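I bought the Tredura storage basket in August to hold hand towels and washcloths, and I've used it daily since then. It's the medium size, in the gray-green color the Walent shop lists as sage. I paid full price and was not asked to write this.

## Look and weave

The color is more muted than I expected from the listing, closer to dried herbs than to anything bright. I like it better that way. The cord is thick and twisted, laid in tight horizontal rows, so the sides have a ribbed feel when you run a hand over them. The label calls it "natural woven fiber" and leaves it at that. I can't tell if it is seagrass or paper rope, and the shop didn't answer when I asked.
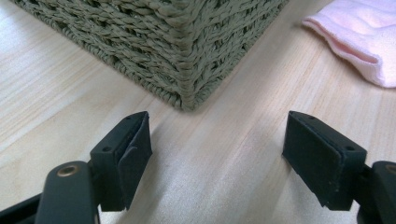

Towels are the main test for me. Terry snags easily, and my last basket, a Colov wire one, pulled loops out of two good washcloths. I haven't had a snag from the Tredura yet. It takes six hand towels folded in thirds, or four if they are the thick kind. More than that and the sides start to bow out.

## On the table

I keep it on a light wood surface that marks easily, so I was careful with it for the first week or two. No scratches and no color rubbed off. It slides if you pull a towel from the bottom of the stack. A square of shelf liner underneath would fix that, but I haven't bothered.

The base sits close to flat. The bottom row is the least tidy part of the basket, and there are some loose ends along it. I trimmed the longest ones with nail scissors and left the rest.

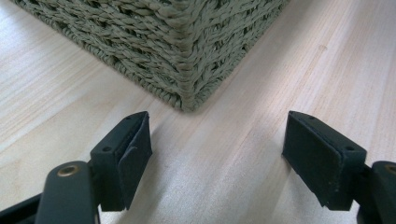 *The corner seam and bottom edge of the sage basket.*

The corners are the best part of the build. The cord wraps around and bunches into a thick seam, and on mine all four have kept their shape. My neighbor Maysoun Haddadin has the large size and says one of her corners leans in a little, though she keeps magazines in hers and moves it from room to room.

## Cleaning

Dust settles between the rows. A soft brush gets most of it, and a vacuum with the small attachment gets the rest. The tag says to keep it dry, so I wouldn't put damp towels in it or leave it beside a shower.

## Compared with the Dunbar

I also looked at the Dunbar basket, which is cheaper and has a cloth liner. The weave was looser and the one in the store already sagged on one side. If you want to store small things like hair ties, the liner might matter more to you than the shape.

Four stars out of five. I took one off for the loose ends at the base. I plan to order a second one for the hall closet if the sage is still in stock - the other colors don't interest me.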